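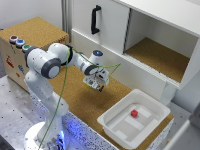
How many examples does a robot arm need before it can pick up a block without help?

More than you'd guess, and fewer than it used to. For one block in one kind of setting, Marisol Halvorsen likes to start with 47 good demonstrations and see what the arm makes of them. For anything you'd want to show a visitor, she wants 1,000.

Halvorsen runs data gathering at Stornari, and she talks about it the way other people talk about baking bread. "Everybody wants to hear about the model," she told me. "Fine, I love the model too! But the model only knows what we showed it. If all our reaches come in from the same side, guess what it learns."

The set she's building now is called Hullia, and it stands at 2,929 episodes. An episode is one try at one small job, start to finish, with the arm's joint positions and the camera views saved side by side. Most of them are over so quickly that I kept missing the part I was supposed to be watching.

Her colleague Edivaldo Brito does a lot of the driving. He came to Stornari from a machine shop and says the first month was humbling. "You think you're steady, and then you play back your own episodes," he said. "I was wiggling before every grab. The arm learned the wiggle. It was very good at the wiggle." He threw out a whole Wednesday of recordings over it and still sounds a little proud.

What does he look for now? Mostly where the block is when an episode begins. A block right under the fingers teaches very little, in his view, and he'd much sooner have it off to one side so the arm has to go and find it. 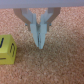

Wrist view, gripper closed, with a yellow cube off to the left.

Halvorsen is a big believer in the wrist camera. It travels with the hand, so a small error in the approach shows up as a big shift in the picture, and the model has something to work with. The catch is that it sees so little else. A fixed camera gives the whole table, and she trains on both.

I asked whether the soft, slightly blurry pictures bother her. "Not a bit," she said. "I used to fuss about sharpness. Then we trained on the small, ugly versions and the grabs came out just as well, and they load so much faster (ask Edivaldo how long he used to wait)."
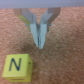 They also keep the near misses, which surprised me. Brito tags an episode where he had to back off and come in again, and those go into their own folder. Halvorsen thinks the recoveries are the best thing in Hullia. An arm that has only seen clean grabs has no idea what to do after a bad one, she says, and it will happily close on air and carry the air over to the tray.

Next up is a second round of 1,000, with Brito trying out approaches from farther away. Halvorsen hopes to have it finished in March, and she has already started a list of the block positions she wants him to try first.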